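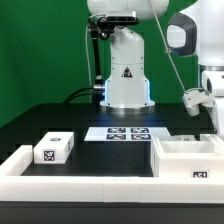 Night shift at the bakery, and what comes after it

She picks the cafe because it opens at five. Orders a flat white, then a second one before the first is finished. Thirteen years on nights at the Kulport bakery and she finished up in March. Still wakes at midnight.

"You don't get it back straight away, the sleep. People think you hand in your apron and that's it. I was vacuuming at 2 am. The neighbours loved that."

She grew up in Jerkwood, one of 4 kids, father on the railways. Started at the bakery as a casual, packing rolls. The plan was one summer.

"Then they put me on dough and I liked it. Quiet. Radio on, nobody asking you for anything."

What was a normal night? She counts it off on the table. In at 10. Mix till midnight. Shape, prove, bake, and on a Friday-type night – her words, any night before a big market – 2,000 rolls out the door by four.

"And the fruit loaves on top of that. I can't look at a sultana now."

The money was all right with the loadings. Hours were the trouble. She missed birthdays, most of one footy season, a wedding she says she was awake for but does not remember. Ate dinner at breakfast time. Had foil on the bedroom windows, the supermarket kind, taped up at the corners.

"My daughter thought everyone's mum had foil. She went to a freind's place and asked where theirs was."

I ask about her health and she goes quiet for a bit. Bad knees. Reflux. A doctor who kept telling her to get into a routine.

"I had a routine. It was just a rotten one."

The finish came at 42. No big falling-out. The new roster had her on six nights and she said no, and the manager said have a think, and she had a think in the car park and went home.

Now she does mornings at the Wuvau garden centre, seedlings mostly, and teaches a bread class at the hall once a month. First one she ran out of flour. The second one the oven tripped the power and they all ate raw-ish focaccia by torchlight. She's got a waiting list.

Favourite loaf? A plain white tin. She learnt the sourdough from an old Guzmán mixer manual, which had recipes in the back, and she still reckons it's overrated.

"Toast, butter, done. I don't need to chew for a week."

Would she go back? Long pause, looks at the window, it's getting light out.

"I miss the smell at about three. When the first trays come out and its still dark. I don't miss anything else about three."

She has to be at work at seven. Takes the second coffee with her.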